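Trumthorpe Museum Learning Pages
How Does Water Get to the Tap?

Every time a tap is turned on, water arrives at once. It has made a long journey to get there. This page explains the journey for readers in Years 3 and 4.

Most of the water used in Trumthorpe begins as rain on the hills above Vallow. It runs into streams and collects in a reservoir, a large lake used for storing water. The water then travels nearly 50 kilometres through underground mains.

Pipes inside a building are often hidden behind walls. Sometimes they are left in view, high up near the ceiling.

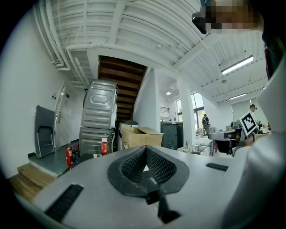
White pipes beneath a corrugated metal ceiling.

Water from a reservoir is not ready to drink. At the treatment works it passes through tanks where mud and leaves sink to the bottom. It is then filtered through beds of sand, and a very small amount of chlorine is added to kill germs.

Clean water is pumped to a covered tank on high ground. The tank stands higher than the houses, so the weight of the water pushes it down through the mains - this push is called pressure.

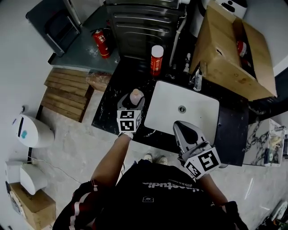

Schools and Families Team, Trumthorpe Museum

Used water leaves a sink through the plughole. Under many sinks there is a bent pipe called a trap. A little water always stays in the bend and stops bad smells from coming back up the drain.

Waste water flows through sewers to a different works, where it is cleaned before it returns to the river.

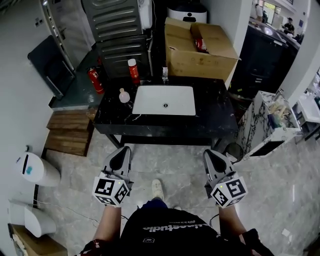 Water Series, page 6 of 49

Words to remember
Main: a large pipe that carries water under the street.
Reservoir: a lake where water is stored.
Sewer: a pipe that carries used water away.

Something to try
With an adult, find the stop tap in your home. It turns off the water if a pipe leaks.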